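The Lid Problem

Small cafes spend a lot of thought on cups and very little on what goes on top of them. At Emitz, a coffee counter on the main street in Kirncombe, the lids used to live in their shipping sleeves under the register. When a sleeve split, they went into a drawer, white and black together.

The shop has 43 seats and in October it sold 1,943 drinks to go. At that pace a drawer stops working. Staff reached in, pulled out two lids stuck together, and put one back upside down.
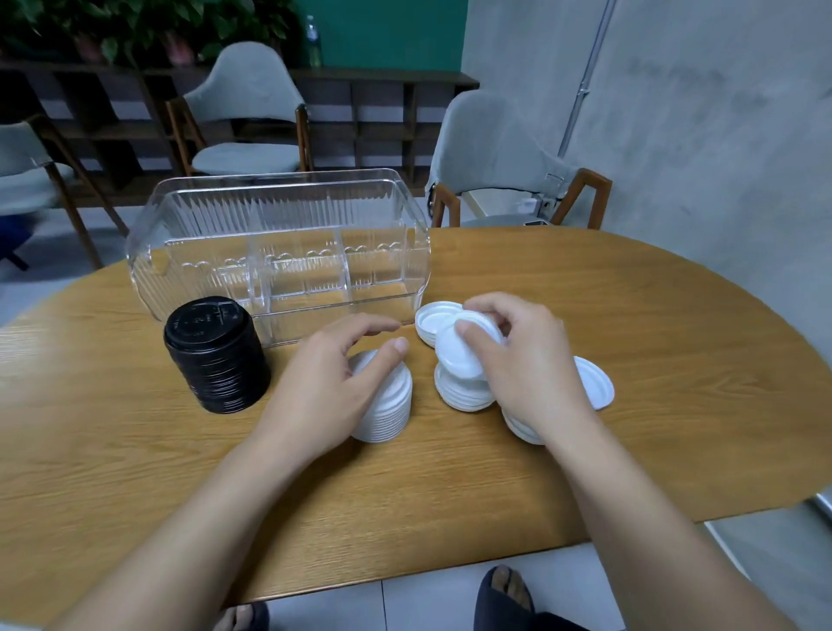

Sorting is done at a table before opening. White lids go in one set of stacks and black in another, all facing the same way so they pull apart cleanly. Any lid with a bent rim is thrown out - it will leak on the first corner. Stacks are kept low enough to lift with one hand.

A clear organizer with dividers costs little and shows when a color is running low. Measure a lid before buying one, as compartments vary. Wash the box and dry it fully before filling it.

The job takes 8 minutes on most mornings. The shop now orders lids every other week, and the drawer holds napkins.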